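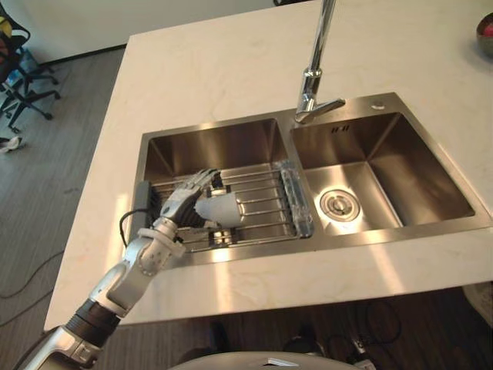

A dish rack over the left basin of a double steel sink.

The trouble with "influence" in music writing

9 Nov 2020

Every few months a book lands on my desk with a family tree in it. Sometimes it is drawn out as a diagram, with arrows. More often it is hidden in the prose, one player handing something to the next for 412 pages until we reach whoever the author saw live at nineteen. I have come to dread these books, even the good ones, and I want to have a moan about the word that holds them up.

The word is influence. Open Arne Gerlach's Rooms Without Doors, his long history of free improvisation in the north of England, and you will meet it before you have finished the introduction. Gerlach is a decent stylist and he has done the legwork. He has sat in kitchens with people who had never been interviewed before, and the chapter on the Wostcombe sessions made me want to hear every note. But whenever he has to explain why a record sounds the way it does, he reaches for another record. The saxophonist Alaric Van Dusen overblows in the upper register, therefore he had been listening to Americans. The pianist Marleny Flores leaves long gaps, therefore she had been listening to somebody who left gaps first.

Had she? Gerlach prints a long letter from Flores, and nowhere in it does she mention the pianist he has in mind. She does mention that the upright at Wostcombe had fourteen dead keys and that she got used to stepping round them. I would have thought that was worth a page. He gives it a footnote.

I don't say musicians live in sealed boxes. Of course they listen. But listening leaves very poor evidence behind it, and critics have agreed among themselves not to mention this. We can show that a record was on sale in a particular town. Sometimes we can show that a person owned it. After that we are guessing, and we guess in favour of the famous, every time. The well-known player influences the obscure one. If two people come up with the same sort of sound in the same year, the one with the better distribution is said to have invented it.

Yolanda Crenshaw, reviewing Gerlach in a small magazine I otherwise enjoy, called the book "a map of who heard whom". She meant it as praise. I read it as a fair account of what's wrong. Who paid for the hall? Who had a van? Why did that quartet play so quietly for two years and then stop? There was a flat upstairs, as Gerlach himself tells us on the way to something else, and the tenant worked nights. I'd put that tenant above any trumpeter in the index.

Money is the other thing that slips out of these stories. Pemard, the label that put out most of the Wostcombe music, pressed 715 copies of the first album and by Gerlach's own figures sold very few of them. The second album is all short pieces. Gerlach hears a new discipline, and traces it to a visiting composer who gave a talk in March of that year. Perhaps so. Pemard had also started paying by the track. I am not clever enough to say which mattered more, and I don't believe Gerlach is either, but only one of them gets a chapter.

The defence I usually hear is that readers need a way in. Say that so-and-so sounds like a better-known so-and-so and at least they know where they are. Fine, as a tip for someone in a shop. I have done it in print more often than I would like to count. What I object to is the slide from "sounds like" to "comes from", which happens between one paragraph and the next and is hardly ever argued for. A likeness is something I hear. A debt is a claim about someone's life, and ought to be held to the standard we would want if it were about our own.

It does harm, too, in a small way. Yolanda Brannigan, the only member of the Wostcombe group still playing in public, was introduced at a concert in Lyons a few years back as a follower of a man she had never heard of when she made her first recordings. She went on and played her set. The introduction was then copied into the programme for her next tour, and from there into a reference book, and Gerlach cites the reference book. So there it is, sourced.

I would still tell you to buy Rooms Without Doors. The interviews are worth the price, and the photographs from the old Stallik studio are lovely. Read the footnotes first, though, and when you come to an arrow, ask who drew it. Then go and find the Flores solo record, if you can, and listen to where she puts her left hand.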